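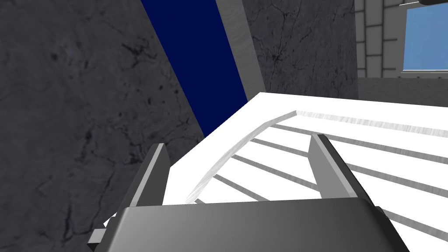
Staltance is looking for people to help us work out why our robot let go

Posted Sun 19 June

Hi! I run the testing side of Staltance, a small company that builds control software for two-armed service robots, and I'm looking for people who'd like to get paid to argue with me about a safety stop.

The short version goes like this. In January we were running our long simulated sessions on the Mellik controller, the one that decides when both arms need to freeze. A stop was triggered in the middle of a task. The right arm froze the way it should. The left arm froze too, but its gripper opened, and whatever it was holding went down with nothing under it. We ran the same session again and it was fine. Then we ran it 800 times and got the same fault on 18 of them, which is a horrible number - too many to ignore and too few to catch easily while you're watching.

It all happened in simulation, so no one was hurt and nothing got broken. But the same code was due to go onto a real machine at our partner site, Kaewmanee, and we pulled it that afternoon. It's staying pulled until I can explain what happened. Right now I can't, and I've been staring at it long enough that I don't trust my own eyes anymore.

So I want fresh ones (yours, I hope).

What you'd be doing

You'd get recorded runs to go through at home, in a simple viewer that we call Trilliner. You step through a run, you mark the moment when something looks wrong to you, and you write a line or two in your own words. "Left hand looks odd" is a perfectly good note. I don't want you to use our terms, and I'd love it if you didn't know them. Some of the runs will have the fault and some won't, and I won't tell you which until the end.

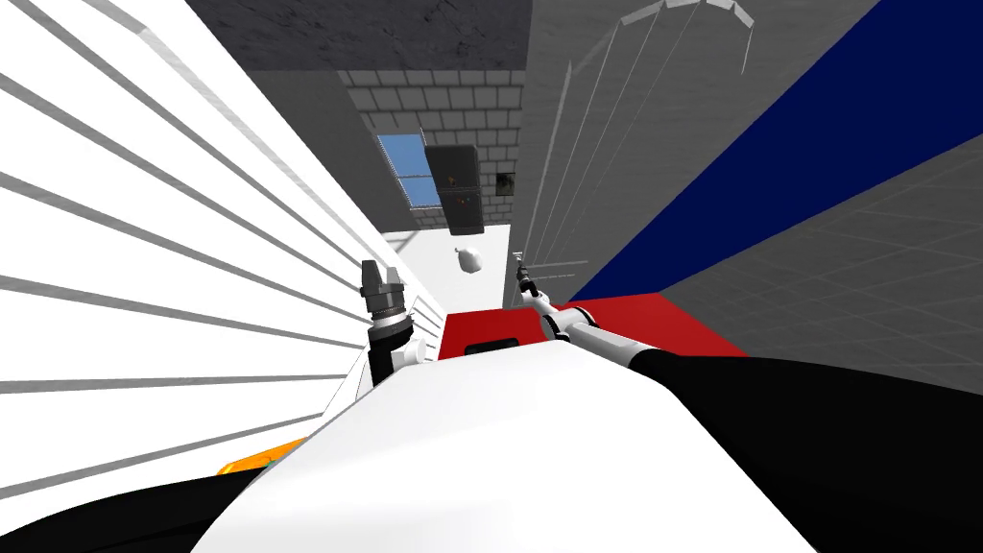

Reading a run takes a bit of getting used to, so we start everybody off with a paid practice hour and a call with me. Most people look at the arms first, because they're big and they move. I'd like you to get into the habit of checking everything else as well. There's a small white thing, a crumpled bag or a cloth maybe, up in the air over the white floor between the two grippers, and that's the kind of detail I want a note on, whether or not you have any idea what it means. Put down where it is and which gripper is nearer if you can tell, then move on. We can match your note against the logs later - that part is my job.

After the viewing there's one group call where we compare notes. It can get lively! I'll show the logs for the runs people disagreed on, and you're welcome to tell me I've got it wrong.

Who I'm looking for

I have room for up to 200 people. You don't need any background in robots or programming. You do need a computer with a decent-sized screen (phones won't work, we tried), reasonably steady internet, and the patience to watch something slow without skipping ahead. If you've ever proofread, inspected parts, graded papers or worked a security desk, please mention it, I'd be very happy to hear from you. You need to be 18 or over.

I'm also hiring one person for a longer stretch, to sort the notes as they come in and help me write the fault report. For that one I do need somebody who has written up incidents before, in any line of work. Factory, hospital, railroad, it's all good.

Time and pay

Viewers do 5 sessions, each an hour long, at whatever time of day suits you. Everyone gets the same hourly rate, practice hour and group call included, and you'll have it in writing before you agree to anything. You can quit partway through and you'll still be paid for the hours you did. The longer job is part time and can be done from home.

How to apply

Use the contact form on the Staltance site and put "Mellik viewer" or "Mellik report" in the subject line. Tell me a little about yourself and when you're usually free. No résumé needed for the viewing, just a few sentences. For the report job, please attach something you've written, with names and private details taken out.

I read all of these myself, so give me a few days to get back to you.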